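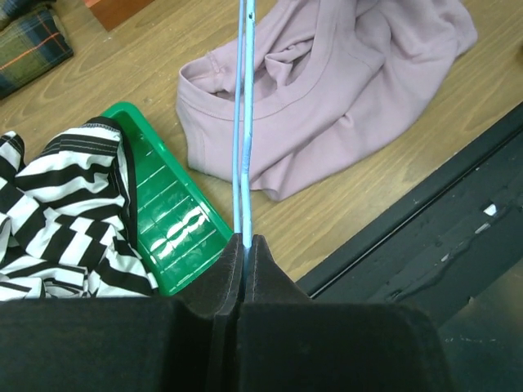 How to Straighten a Bent Garden Cane Support and Tie a Tomato Plant to It

Many people lose tomato plants in August, when the fruit becomes heavy and the stem leans to one side. I grow mine in Lellanlow, where the wind comes from the river almost every evening. My neighbor Dong-geon Cheon taught me this method, and I changed it a little.

What you need

- one cane or rod for each plant, 110 cm or longer
- soft string, or strips from an old cotton shirt
- scissors
- a small bucket of water

Step 1. Choose the place for the cane. It should stand a hand's width from the stem, on the side where the wind comes from. If you put it closer, you can break the roots.

Step 2. If the cane is already in the soil but leans, do not push it from the top. Pour water around the foot, wait a few minutes, and then pull it out slowly while turning it. Make the new hole with an iron bar.

Step 3. Push the cane down until one quarter of it is under the ground. Press the soil with your heel. In sandy soil I go deeper.

Step 4. Cut the string in pieces as long as your forearm. Put one piece around the cane first and make a tight knot, so it cannot slide down.

Step 5. Cross the two ends to make a figure eight, and bring them around the stem below a leaf. Tie a loose bow. One finger must pass easily between the string and the stem. The stem will become thicker, and a tight string will cut it.

Step 6. Make the next tie two hands higher. For a tall plant I use 4 ties in total. Never tie the branch which carries the fruit.

After the work

Check the ties every week and after each storm. If a stem has a small crack, wrap it with cotton and tie it above and below the crack. Many times it heals. I water in the morning only, at the foot of the plant.

In the autumn, wash the canes with a brush and let them dry completely before you store them. I stand mine in the shed with the clean end down.

Last updated: Tue 11 August

Related
Saving Seeds From Ripe Tomatoes
When to Pick Beans
Making Shade for Young Lettuce
Ju-won Han: My Balcony Cucumbers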